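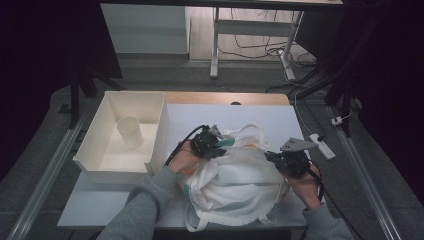
How do you stop a cloth bag falling shut while you're putting things in it? Fold the mouth over on itself once, all the way round, so the hem makes a thicker collar, and keep the bag lying down until there's something heavy in the bottom.

23 Nov 2023, bench notes, packing

Fadime asked me to write this up while I still remember it, so apologies for the rambling. We're meant to settle how the tote, the bin and the cup get laid out before the Mendano lot want the bench back, and I've got opinions now!

The tote first. It's the off-white canvas one with the teal-green inside, and I do like it for this job — you can tell inside from outside at a glance, even when the whole thing is scrunched up like a dishcloth. The plain ones from the Uysal order are nicer cloth but I lose the opening in them every single time. Teal showing means you've found the mouth, or close to it.

The handles are still a nuisance. One ends up sticking up in a loop and the other flops over the front of the table, and then you lean on it and drag the whole bag towards you. I've been tucking the front one underneath before I start. Fadime says leave it hanging and just stand further back. We have not agreed on this.

Please nobody iron the totes. I know they look a state, but they come to us crumpled in real life and a pressed one behaves quite differently (it slides, for one thing, and the folds go where you expect).

Bin: the big white rectangular one, on the left. I had it on the right in the first layout and kept knocking it with my elbow. It's a lot of bin for one cup, I admit, but the small Drukuvano tub has such steep sides that you can't get down to anything in the corners without scraping your knuckles. The wide one flares out a bit and is much kinder.

Cup: white, narrower at the bottom. Store it upright. On its side it rolls in a little arc and fetches up against the wall, and then you're fishing for it. Hold it from both sides below the middle. Any higher and it wants to tip, and if you squeeze the rim the whole shape goes slightly egg-like, at least with the flimsier ones in the cupboard.

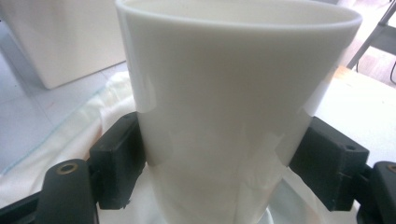 Cup held from both sides, lower-middle.

White cup in a white bin on a white board was my idea and I regret it a bit, my eyes were swimming by teatime. Brakent sell the same sort of cup in colours in sleeves of 20, so I've put a sleeve on the shopping list. Fadime has crossed it out once already. I've written it back in.

To do: find the second bin lid, and wipe the board down before going home. The spare totes are on shelf 11, behind the tape.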